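Flurkley (TV series)

Flurkley is an American television sitcom that ran for 3 seasons on a regional network of independent stations. It starred Jocelyn Tan as Dot Flurkley, the manager of a small-town hardware store who inherits the office of mayor when the only other candidate moves away. The show was set in the made-up town of Flincombe, population 2,794, a figure that appeared on the road sign in the opening titles and was mentioned in many of the scripts.

Background

Tan had spent several years as a stage comic and voice performer before the series was developed. She had a ten-minute routine about a store clerk who could not let a customer leave without hearing the full history of whatever had been bought. The routine was recorded for a comedy album, and a producer who heard it on the radio asked whether the clerk could carry a half-hour show. Tan wrote the first draft of the pilot with the head writer, Iyengar, and kept a writing credit on the series until it ended.

In the first draft the clerk had no name and was not involved in politics. The mayor storyline was added after the network asked for a reason to bring different townspeople through the store each week. Iyengar later said that the change doubled the number of usable plots, as anyone with a complaint about a streetlight or a barking dog could now walk in and make it at the counter.

Premise

Dot Flurkley runs the store her parents opened. The town cannot afford to heat the town hall, so she does the work of the mayor's office from behind the paint counter. Most episodes have two plots, one about town business and one about the store, and the two usually meet in the last scene. Dot's habit of talking at length is a running part of the show. Other characters are often seen coming in for a single screw and leaving after dark.

The town has a rival, Upper Flincombe, which is never shown. Its mayor is heard on the telephone in several second-season episodes, with Tan doing the voice.

Production

The pilot was shot in front of an audience of 300 in a converted roller rink. The audience was dropped after the first season, partly on account of the echo, and the remaining episodes were filmed with a single camera on the same set. The store shelves were stocked with real goods bought from a closing business, and cast members were allowed to pick up and use anything within reach. Several scenes were written around items that an actor had found during rehearsal.

Each season had 13 episodes. Scripts were read aloud on the set in the morning and rewritten over lunch. Tan preferred to learn her longer speeches late, on the grounds that Dot should sound as if she were thinking of the next thing while still saying the last one. Her longest speech, in the second-season episode "Washers," lasts around four minutes and was filmed in one take.

The theme music was played on a pump organ and a pair of spoons. A longer version with words was recorded but was used only in the final episode.

Vultix episodes

The third season introduced a continuing story in which a company called Vultix offers to buy the store and put up a warehouse. The company's representative, always addressed as "the gentleman from Vultix," appears in six episodes. The story was not popular with all viewers, some of whom wrote in to say that they preferred the streetlight and the dog. Iyengar defended it as the first time Dot had met someone who talked more than she did.

The story ends with the town voting to name the store a historic building. In the closing scene Dot explains the history of the building to the gentleman from Vultix, who has come in to buy an extension cord.

Reception

Early notices were mixed. Reviewers liked Tan but found the first few episodes slow, and one local paper complained that nothing happened in them until the second commercial. The ratings improved when the show was moved to 7:30 in the evening and stayed steady through the second season. A December episode in which the town's holiday lights are all plugged into the store was repeated every year for some time after the series ended.

Later writing on the show has paid more attention to how close Dot was to the performer. Tan grew up over her uncle's hardware store and had worked behind its counter as a teenager. She said in interviews that Dot was herself with the brakes off, and that several of the speeches were things her uncle had said to real customers. She declined to play the part in commercials, but brought Dot back for two stage tours with new material.

Home release

The first two seasons were released on disc. The third was held up by a dispute over the rights to the organ music and came out later with a replacement theme on four of the episodes. The pilot is included as an extra in its original form, with the audience laughter intact. The longer theme with words has not been released separately.

See also

Jocelyn Tan
List of Flurkley episodes
Flincombe (fictional town)
Workplace comedies
Sitcoms set in small towns
Comedy albums adapted for television

Contact us | About this site | Terms of use | Back to top
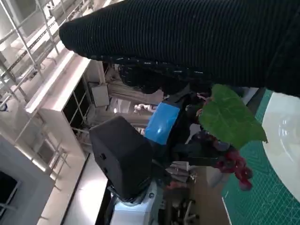 Black ribbed knit sleeve and bright blue tape, close view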